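4. Setting Out the Tableware

Section 4 covers the dishes and flatware used with the Flarkeck table set. Read it through before unpacking the plates — some of the pieces look alike once they are out of the wrapping.

4.1 Laying the mat and plates

1. Wipe the tabletop and let it dry.

2. Unroll the beige mat with the smooth side down. Press out any curl at the corners.

3. Put the orange plate near the middle of the mat. Use the plate marked with black tape.

4. Put the teal plate to the right of the orange plate and a little closer to you. Its rim may extend past the front edge of the table.

CAUTION: Do not stack anything on the teal plate while its rim is over the edge.

5. Stand the glass jar at the back with its black lid screwed on. The small mint-green cup goes beside it, open end up.

6. Lay the fork in the teal plate with the tines toward the back and the handle toward you.
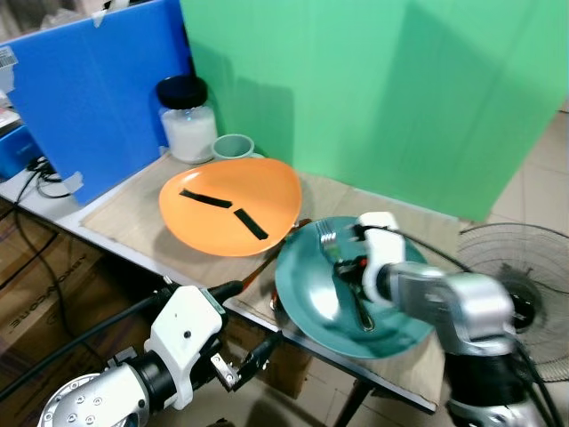

4.2 Setting the white table

The white table takes the mug, the bowl and one spoon. No mat is used.

1. Keep 30 cm clear between the table and any chair with a cushion on it.

2. Set the gray mug down with the handle to the right and the yellow label facing you.

3. Place the orange bowl to the right of the mug. Fill it up to 300 ml, no more.

4. Lay the gold-colored spoon near the right edge of the table, bowl end close to the orange bowl.

NOTE: Power cords on a tile floor slide easily. Move them clear of the table legs before you carry dishes across.
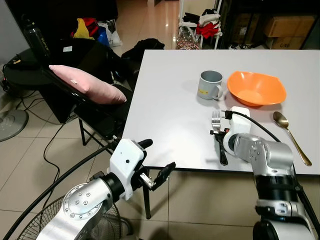 4.3 Putting the set away

1. Wash the flatware by hand and dry it the same day. Leave the plates to air-dry.

2. Pack the plates upright in the Leltum carton, part 246, with a sheet of paper between them.

3. Store the spoon and fork separately from the plates. For a replacement, write to Alžběta Hájek at Pešek and give the part number.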